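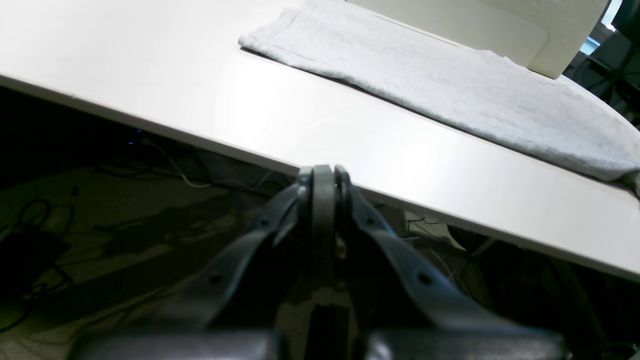

White table, one edge of it.

April 10, 2019

Right, quick one, got to be out the door in a bit. The allotment. Finally got to the top of the waiting list at Prornness, after putting my name down three years ago and more or less forgetting. Plot 271. Mostly couch grass and a bath. Rent due up front, no card machine, so a trek to the bank first.

Soil is heavy. Really heavy. Dug one bed on the left side, broad beans in, then rain for days and the path went to soup. Should of put boards down in December like the leaflet said, but I didn't have the plot in December did I.

Potatoes next. Have got a bag of Irnomer chitting on the windowsill, all knobbly, and was going to put them in this weekend. 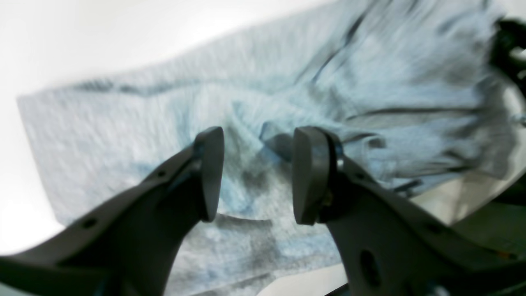
Too early for those, according to Maincrop Moaner in the comments on my last post, you'll get a frost up at Prornness and they'll go black overnight, give it another fortnight and earth them up well.

Fine. Fortnight it is. Onions can go in instead, and I want to try the Hakham squash if teh seed ever arrives. Still no idea what to do about the bath. Pond? Carrots?
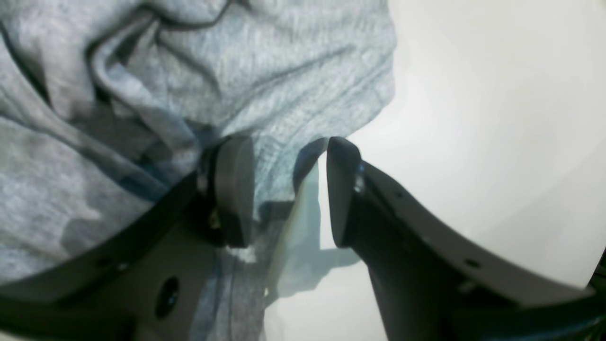
Grey fabric, close up.

More when the beans are up.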